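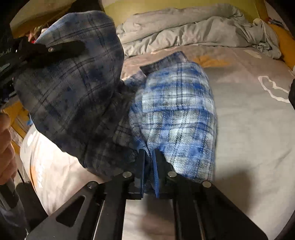
손잡이형 그리퍼로 체크무늬 옷의 아래쪽을 집어 침대 위로 든 모습.

생활 메모 > 의류 정리 > 개기와 쌓기

집게 두 개로 옷 개기: Drernar 공개일에서 적어 온 것

2018-02-23 | Debora Cocco

Drernar 공개일에 다녀왔다. 가사 작업용 로봇과 손잡이형 그리퍼를 다루는 순서가 여럿 있었고, 이 글에는 침대 위 의류 정리 시연만 옮긴다. 진행은 Ploment의 Vittoria De Luca가 맡았다. 시연 한 차례는 약 12분이고, 뒤에 질문 시간이 붙는다. 장비 사양은 배포 자료에 있으므로 생략한다. 집에서 손으로 갤 때도 쓸 수 있는 항목을 중심으로 정리했다.

작업 조건

장소는 이층 침대의 아래층이다. 작업면은 매트리스, 대상은 체크무늬 플란넬 셔츠를 포함한 평상복이다. 그리퍼는 사람이 손에 쥐고 조작한다. 손가락이 두 개이고 안쪽 면에 파란 패드가 붙어 있다. 패드 표면에는 요철이 있다. 사람 손으로 치면 엄지와 검지만 쓰는 셈이어서, 손바닥으로 누르거나 손날로 쓸어 펴는 동작은 다른 방법으로 대신해야 한다. 공개일에서 들은 요령 대부분이 이 제약에서 나온다. 손 관절이 불편해서 세탁용 집게나 주방 집게를 보조로 쓰는 사람에게도 그대로 해당한다.

침대를 작업대로 쓸 때

매트리스는 책상보다 무르다. 위에서 눌러 집으면 옷과 시트가 같이 집힌다. De Luca는 집기 전에 옷 가장자리를 먼저 세우라고 했다. 단추 여밈단, 밑단, 소매 끝처럼 천이 겹쳐 두꺼운 곳을 옆에서 밀면 작은 주름이 서고, 그 주름을 집는다. 손으로 할 때도 같은 방법이 편하다. 얇은 시트 위에서는 밀 때 시트가 따라오므로 시트 끝을 매트리스 밑에 단단히 넣어 둔다.

이불은 벽 쪽으로 민다. 개서 치울 필요까지는 없다. 작업면은 셔츠 한 장을 소매까지 펼칠 수 있으면 충분하다. 시트에 무늬가 있으면 그 무늬를 기준점으로 삼을 수 있다. 밑단을 무늬 하나에 맞춰 놓고 접으면 두 번째 장부터 크기가 비슷해진다. 반대로 카메라로 옷의 윤곽을 찾는 장비에는 무늬 있는 시트가 불리할 수 있다는 설명이 있었다. 가정에서는 고려하지 않아도 되는 조건이다.

아래층 침대는 머리 위 공간이 낮다. 옷을 높이 들어 터는 동작은 포기하고, 턴 다음에 가져온다. 굳이 그 자리에서 털어야 한다면 위로 치지 말고 침대 바깥쪽으로 짧게 당긴다.

한 점 집기와 두 점 집기

천을 한 점에서 들어 올리면 집힌 곳을 꼭짓점으로 주름이 모이고 나머지는 다발이 된다. 운반만 할 때는 이대로 둔다. 빨래 바구니에서 침대로 옮기는 단계에서 옷 모양을 맞추려고 애쓰면 시간만 든다.

펼칠 때는 두 점이 필요하다. 순서는 다음과 같다.

1. 아무 데나 한 점을 잡아 든다.
2. 늘어진 천에서 가장 낮은 모서리를 찾는다. 셔츠라면 대개 소매 끝이나 밑단 모서리가 내려온다.
3. 그 모서리를 두 번째 집게로 잡고, 첫 번째를 놓는다.
4. 다시 늘어진 천에서 같은 높이의 짝이 되는 모서리를 찾아 잡는다.
5. 두 점을 수평으로 벌리고 먼 쪽부터 내려놓는다.

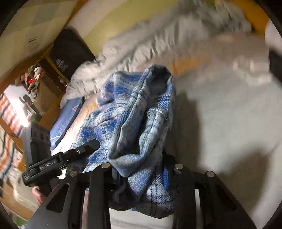
2번에서 모서리가 보이지 않으면 천이 꼬인 것이다. 든 채로 풀려고 하지 말고 일단 내려놓는다. 내려놓으면 꼬임의 일부가 스스로 풀리고, 겉에 나온 자락을 골라 다시 시작할 수 있다. De Luca의 기준은 다시 잡기 3회까지다. 그래도 안 되면 손으로 편다. 집에서 할 때도 상한을 정해 두면 한 장에 매달리지 않게 된다.

기모가 있는 천은 천끼리 달라붙는다. 앞판과 뒤판이 붙은 채로 한꺼번에 집히는 일이 많다. 한 겹만 잡으려면 밑단 끝을 손가락 사이에서 가볍게 비벼 두 겹을 어긋나게 한 뒤 위쪽만 잡는다. 반대로 두 겹을 함께 옮기려면 집는 깊이를 늘린다. 끝만 물면 무게 때문에 아래 겹이 빠진다.

풀린 실이 있는 솔기는 집지 않는다. 당기는 힘이 실 한 올에 걸려 솔기가 더 벌어진다. 단추도 피한다. 집게 사이에 단추가 들어가면 접촉면이 떠서 천이 미끄러진다. 주머니 덮개는 잡기 좋아 보이지만 윗변만 박음질되어 있는 경우가 많아 들어 올리는 자리로는 적당하지 않다.

집는 힘

힘을 세게 준다고 잘 잡히는 것은 아니라는 점은 주방 집게를 써 본 사람이라면 안다. 접촉면이 넓으면 적은 힘으로도 버틴다. 맨 금속 집게를 쓴다면 끝에 실리콘 골무를 씌운다. 나는 집에 와서 고무장갑 손가락 부분을 잘라 씌워 보았는데, 면 셔츠에는 쓸 만했고 미끄러운 안감에는 효과가 작았다. 고무장갑 조각은 며칠 지나면 끝이 말려 올라오므로 교체해야 한다.

집은 자국은 천마다 다르다. 플란넬은 털이 눌린 자리가 생겨도 손등으로 쓸면 대체로 돌아온다. 코듀로이와 벨벳은 골이 눌리므로 시접 안쪽을 잡는다. 니트는 한 점으로 들지 않는다. 무게로 늘어나기 때문이며, 아래를 받쳐서 옮긴다.

체크무늬 셔츠 접기

체크무늬는 접는 선을 따로 잡을 필요가 없다. 세로줄 하나를 골라 따라가면 된다.

등판이 위로 오게 펼친다. 단추는 위에서 첫째와 셋째만 채운다. 전부 채우면 시간이 늘고, 전부 열면 접는 동안 앞판이 벌어진다. 옷깃 끝과 어깨선 사이에서 굵은 세로줄을 고르고, 그 줄을 따라 한쪽 몸판을 안으로 넘긴다. 소매는 같은 줄에 나란히 내려 접는다. 반대쪽도 대칭이 되는 줄에서 접는다. 밑단에서 옷깃 쪽으로 올려 접되, 가로줄이 서로 겹치면 수평이 맞은 것이다.

집게만으로 접을 때는 넘기는 동작을 둘로 나눈다. 먼저 모서리를 들어 접는 선 위로 가져오고, 이어서 천 끝을 낮게 끌어 놓는다. 높은 곳에서 놓으면 공기가 들어가 부풀고 줄이 어긋난다. 마지막 누르기는 집게를 닫고 옆면으로 한다. 열린 상태로 누르면 끝이 천에 걸린다.

원단에 따라 체크의 줄이 봉제선과 맞지 않는 옷이 있다. 이때는 줄을 버리고 어깨 솔기를 기준으로 한다. Kuroda에서 파는 것 같은 플라스틱 접기판을 쓰는 방법도 질문 시간에 나왔다. 크기가 고정된다는 장점이 있으나, 매트리스 위에서는 판이 기울어져 결과가 고르지 않다는 답이 있었다. 판을 쓰려면 단단한 탁자로 옮겨야 한다.

쌓는 순서

부피가 크고 형태가 쉽게 변하는 옷을 아래에 둔다. 패딩을 위에 올리면 미끄러져 내리고, 그때 아래 옷까지 끌고 간다. 다만 패딩을 아래에 두면 바닥이 고르지 않으므로 그 위에는 넓게 접은 옷을 한 장 놓아 면을 만든다. 자주 입는 셔츠는 맨 위에 둔다.

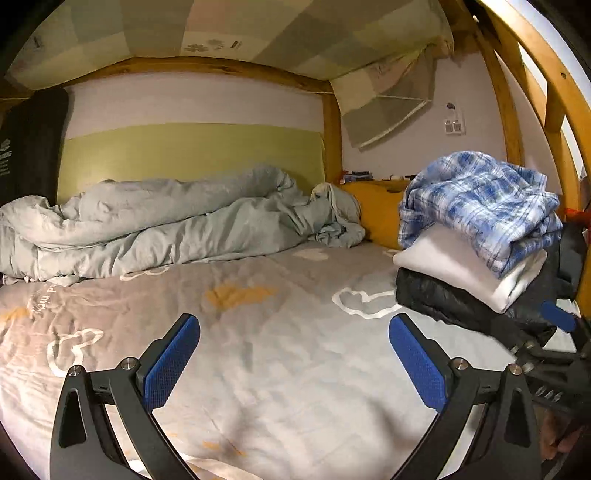
아래층 침대에 쌓은 옷. 밑에서부터 검은 패딩 재킷, 흰 옷, 체크무늬 셔츠.

매트리스 위의 더미는 임시로 보아야 한다. 한 더미는 5장까지로 하고, 넘으면 옆에 새로 시작한다. 누가 침대에 앉으면 매트리스가 기울어 더미가 무너진다. 벽이나 기둥에 붙여 쌓으면 한쪽은 지지되지만, 나중에 집게로 꺼낼 공간이 없어진다. 손가락이 들어갈 틈을 옆에 남긴다.

더미를 통째로 옮길 때는 맨 아래 옷 밑으로 양손을 넣는다. 집게 두 개로 옮기는 것은 권하지 않는다고 했다. 옮길 거리가 짧으면 밑에 큰 수건을 깔고 수건째 끄는 편이 낫다.

이층 침대에서 주의할 것

사다리와 난간에는 나사 구멍과 모서리가 있다. 소매가 걸리면 당기지 말고 되돌려서 뺀다. 위층 바닥에서 천이 늘어져 있으면 작업 전에 걷어 올려 고정한다. 조명이 등 뒤에 있으면 손 그림자가 옷 위에 떨어져 진한 색 체크에서는 접는 선을 놓치기 쉽다. 옆에서 비추는 등을 하나 둔다. 집에 있는 Draswood 클립등을 난간에 물려 써 보았는데 목이 짧아 각도가 제한되었다. 목이 긴 제품을 고를 것.

기록용 메모

1월에 집에서 옷 31장을 손으로만 개면서 순서를 적어 둔 적이 있다. 그때는 펼치기와 접기를 한 장씩 번갈아 했다. 공개일을 다녀온 뒤에는 전부 펼쳐 겹쳐 놓고 나서 위에서부터 한 장씩 접는다. 시간은 재지 않았다. 방향을 다시 맞추는 동작이 줄었다. 겹쳐 놓을 때 옷깃을 전부 같은 쪽으로 두어야 하며, 기모 옷은 서로 붙으므로 사이에 면 티셔츠를 끼운다.

양말과 속옷은 시연에 없었다. 수건은 질문 시간에 잠깐 나왔는데, 네 모서리가 같아서 두 점 집기를 연습하기에 가장 쉽다고 한다. 집게로 처음 해 보는 사람은 세수수건부터 시작하고, 다음에 베갯잇, 그다음에 셔츠로 넘어간다.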